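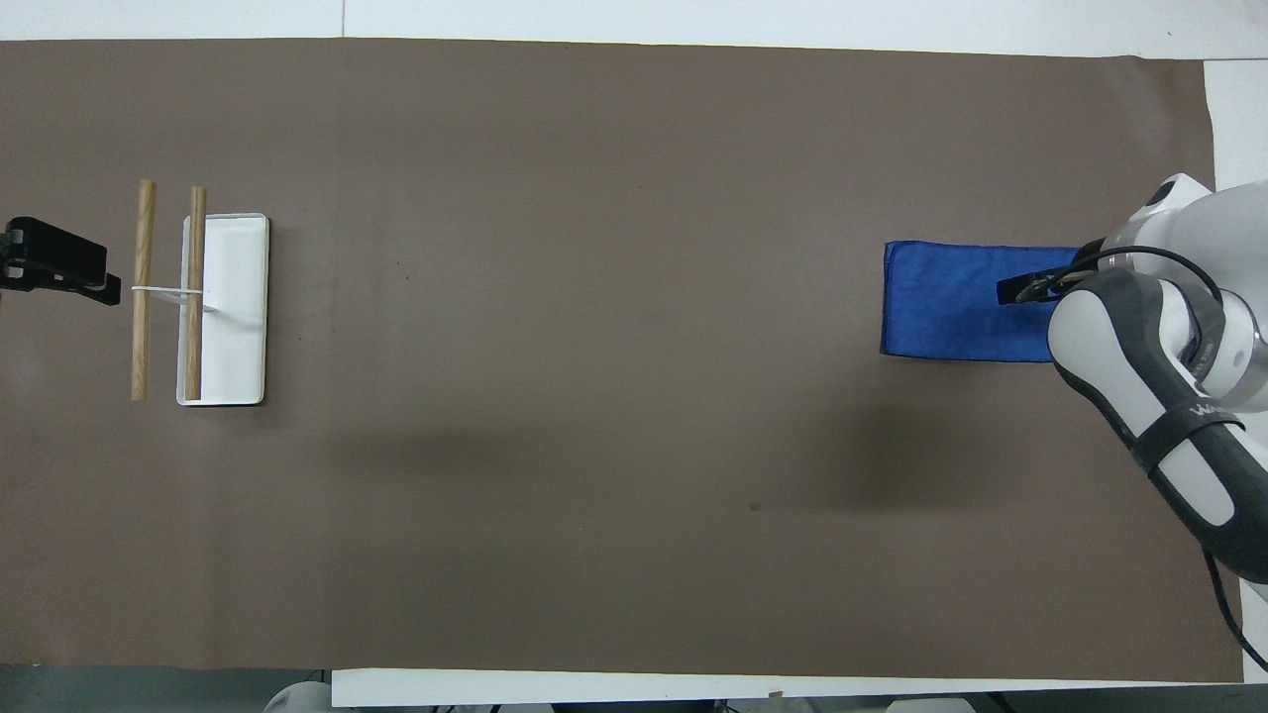 A reader asked under our last kit review whether a task pack is worth paying for at all, when a student club could find a cloth and a couple of sticks in any kitchen drawer. Fair question. We wondered the same before we ordered the Plorketti Table Pack, and after most of a term with it my answer is a qualified yes.

I help with the two-arm group at Cilturside College robotics club. The pack is sold by Arnora at £19 plus postage. You get a set of small household props, a roll of brown paper for covering the table and 15 printed task cards. There is no software and nothing with a plug on it. You need your own arms and grippers.

The cards are what you are paying for. Each one gives a start layout, a finish layout and a short list of what counts as a failed try. They are graded, but the grading is odd. Card 4, the cloth fold, is marked easy and took our group far longer than card 9, which is marked hard. Our older members had given up on card 4 twice by November, and it was one of the first-years who got a clean fold out of it by taking the corner much more slowly.

The props are mixed. The blue cloth is good. It holds a fold, grips well and shows up clearly against the brown paper. The white tray and the wooden sticks are fine for picking and placing, although the tray is very light and slides if a finger catches the rim. We put a bit of double-sided tape under ours. Purists on the Mulcahy Cup forum say that is cheating, and for the Cup itself they are right, so take it off before a scored run.

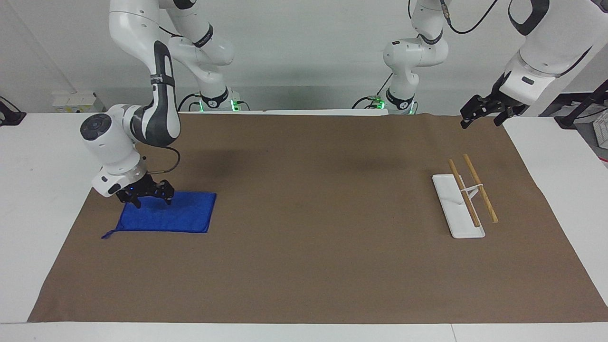

Cloth on one side, sticks and stand on the other.

What I like most is that several of the cards need both arms on the table at once, each with its own job. Most of the school and college kits we have tried are really one-arm kits. Two students driving an arm each have to talk to one another, and that has done more for our group than any talk from me. The driving is better too. We keep a log of every try, and it stood at 1,174 at the last count, of which more than 100 were spent on card 4 alone.

Now the grumbles. The paper creases as soon as you unroll it, and the wrinkles matter when a gripper is meant to come down flat. Leave it under some heavy books overnight. The cards are printed on thin stock and ours are already dog-eared. The scoring sheet assumes a session of an hour, which is no use to a club that meets at lunchtime, so we wrote our own. I would also have liked a spare set of sticks, as they roll off the table and then have to be found.

Arnora answered one email about a missing card within a day and sent a replacement free. A second email, about whether the trays can be bought separately, has had no reply so far.

If you are entering the Mulcahy Cup, buy it, as the practice layouts are close to the ones used there. If you only want something for the arms to pick up, use the kitchen drawer — the cloth is nice, but it is still a cloth. We will be getting a second pack for the beginners' table in the spring.

Four stars out of five.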